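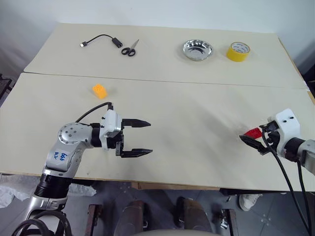 Working Rules for a Shared Two-Arm Robot Bench
Final project report, Robotics and Automation programme, Clerport
Author: Danica Kovačević

1. Purpose of the project

The teaching laboratory at Clerport operates a bench with two robot arms, used by second-year and third-year students for sorting and placing exercises. Until this year the bench had no written rules of its own. Students received a spoken introduction from whichever member of staff was present, and practice differed from one group to the next. The aim of the project was to write a short set of working rules, to try them with real groups over one term, and to recommend which of them should be adopted.

The report does not cover the electrical design of the arms or their control software. It deals with the preparation of the table, the conduct of persons near it, and the keeping of records.

2. Background

Two existing sets of rules were consulted. The first was the general safety sheet of the Mak workshop, which was written for drills and saws and says little about machines that move by themselves. The second was the procedure used at the Flostville site of Gimero, where the author completed a placement. The Gimero procedure is thorough, but it assumes fenced cells with interlocked doors. On an open bench students stand within reach of the arms, and several of its clauses could not be carried over.

It was therefore decided to begin from observation. Before any rule was drafted, the author attended sessions and noted each occasion on which work was interrupted. The commonest causes were items left in the path of an arm, uncertainty over who was in charge of the stop button, and cables that had been moved during cleaning and not put back.

3. The draft rules

3.1 The table. Every item on the tabletop must appear on the session sheet. Typical items are toy building blocks, a foil bowl, a roll of tape and a short adapter cable. Anything not listed is removed before power is applied. Scissors may be used as a test item only with the blades closed, and must be placed on the far section of the table, beyond the seam.

3.2 The start position. Both grippers are opened and shown to be empty before the first run. Where an exercise needs a block near a gripper at the start, its place is marked on the sheet.

3.3 Cables. Gripper cables must be able to follow the full movement of the arm without pulling. Spare length at the base is coiled and kept clear of the joints. Packing material and plastic sheeting are to be cleared from the floor before work begins.

3.4 Persons. One student holds the stop button and has no other task. No hand crosses the front edge of the table while either arm is powered. Closed shoes are required. Feet should be kept back from the table supports.

3.5 Marking. Each arm carries a label that can be read from the operator's position. Handwritten labels are permitted for the time being, but should be replaced when they begin to wear.

3.6 Records. Each stop is entered in the log with its cause, including stops made in error. A student who stops the bench without need is not to be criticised for it.

4. Trial

The rules were tried with four groups. Over the term 2,480 runs were logged, of which 36 ended in a manual stop. Most stops were traced to an item standing outside its marked place, and the remainder to cables or to simple caution on the part of the student at the button. No contact between an arm and a person was recorded.

As no log was kept in earlier years, these figures cannot be compared with previous practice. They should be read only as a starting point.

Students accepted most of the rules readily. Rule 3.1 was the least popular, as completing the sheet took roughly 3 minutes and groups arriving late were inclined to skip it. The sheet was shortened in October by printing the usual items in advance, so that only changes had to be written in. Rule 3.4 raised a different difficulty: in groups of two, the student at the button could take no part in the exercise. The laboratory staff agreed that the pair should change places halfway through – with both arms switched off while they did so.

5. Recommendations

Rules 3.1 to 3.4 should be adopted as they stand, with the shortened sheet attached. Rule 3.5 should be adopted once printed labels have been ordered. Rule 3.6 should continue for a further year, so that there is a second set of figures to place beside the first.

It is further recommended that the rules be displayed at the bench on a single page, and that the Monday session at the start of each term be set aside for reading them through with new groups. A wording for that page is given in Appendix A. The blank session sheet and the log form are given in Appendices B and C.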